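Two grippers, one sink, and a spec sheet I have stopped believing

Posted Oct 25, 2026
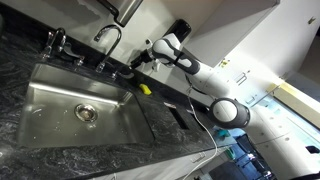

The arm over the sink, gripper down by the right-hand handle.

I said in September that I wouldn't write about grippers again until I had used one somewhere other than a bench. Every gripper works on a bench. You put a foam block on a mat, you close the fingers, the block goes up, everyone nods. So this time it was the kitchen, with granite, stainless steel and a white wall, three things that between them manage to upset almost every depth camera I have ever been lent.

The two grippers were the Ranivum and the Kendisport. Both are parallel-jaw, both bolt to the same wrist, and both come with a page of numbers. The Ranivum page has a chart of grip force against finger opening that looks as if it was drawn with a ruler. The Kendisport page mostly has adjectives.

Zodwa Zwane and I settled on two jobs. Job one was to pick up a kitchen sponge from the counter, carry it over the basin and let go. Job two was to push a faucet handle through part of its travel and stop before the arm complained. We wanted 100 tries per gripper on the sponge and 21 on the handle. The handle number is low for a dull reason: each of those tries needs a person standing there to put the handle back, and the person was me.

The sponge first. I had expected no difference and there was one. The Ranivum fingers are stiff and flat, and if you come in slightly too high they close on the top edge of the sponge and flick it away. The Kendisport pads give a little, so a bad approach often turns into an ugly grasp that still holds. The scores were 81 for the Ranivum and 93 for the Kendisport. Before anyone from Kendisport puts that on a banner: I moved the Ranivum approach down by 3 millimeters afterward, ran a short batch, and most of the gap went away. What I had measured was largely my own height setting. I suspect a lot of published comparisons are measuring the same thing.

The handle was the other way around. Soft pads slide on chrome. With the Kendisport the push would begin well enough, then the pad would creep along the handle and the arm would carry on into nothing. The Ranivum just pushed. It is a dumb finger and for this job a dumb finger is fine. Ya-wen Ng thinks a strip of rubber tape would rescue the Kendisport. She is probably right, but then I'm reviewing tape.

Now the camera, where I get grumpy. We used the Wei depth camera because its makers say it copes with shiny surfaces. It does not cope with a brushed steel basin. The color picture was good at 1,080 lines. The depth picture had a hole in it more or less where the sink was, and the hole changed shape when the lights changed. Crisanto Aquino wrote a small filter that fills the hole with a flat plane, which is fine for dropping a sponge and useless for anything you'd want to pick up off the bottom. The vendor's suggestion was matte spray. On a sink.

The controller gets a short paragraph because I have little to complain about. The Ostarar box started every time, and its force limit tripped when it should have, as far as I could tell from the logs. Its menus are awful. The setting for payload lives under "Accessories" and it forgets the value if you swap tools with the power on, so for part of one afternoon the arm believed it was holding the wrong gripper. I threw those runs out and did them again.

Things I would not conclude from any of this: that either gripper is "kitchen ready," that a soft pad is better than a stiff one, or that 21 pushes on one handle tells you much about handles. A different counter height and I might be writing the opposite post.

If you made me keep one on the wrist, I'd keep the Ranivum and be more careful about my approach heights. Trinidad Yap would keep the Kendisport and stay away from faucets. We argued it for longer than the sponge runs took.

Mugs are next, and plates if I can get the depth hole under control. I've asked for a second camera to compare with the Wei, from anyone willing to lend one without asking to read the post first. So far there have been two polite replies and no camera.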